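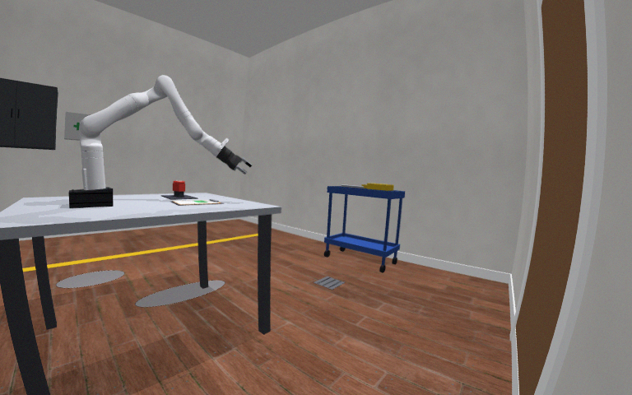 Brazo blanco sobre la mesa, pinza abierta

Buenas, soy Mechthild Thaler y vengo a contaros el taller de cuentos de febrero en la escuela Vonby. ¡Siete mañanas con los peques y un montón de cartón!
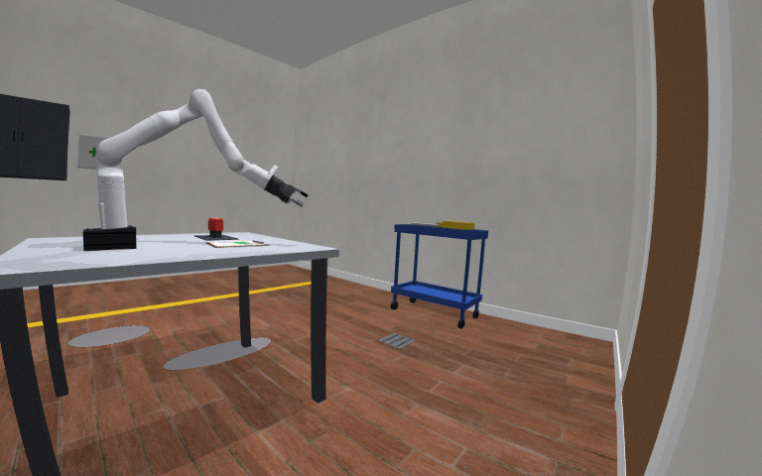
La pinza, por encima de la mesa

(Pausa, beber agua.) Empezamos con sombras chinescas y una sábana vieja. Pedimos 60 rollos de papel a las familias y llegaron alrededor de 200, qué locura.

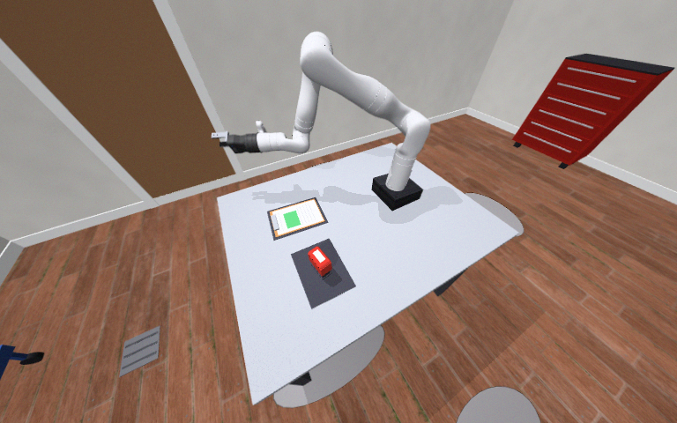 Con los que sobraron montamos el bosque del lobo, y Czesław les enseñó a hacer truenos con una bandeja de horno. ¡Les encantó!
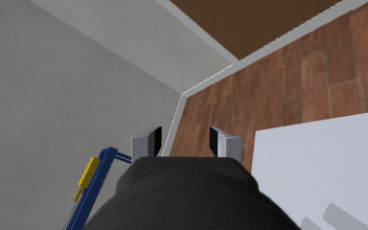 Los dos dedos, de cerca

Ahora pongo el audio de los truenos. Después, preguntas.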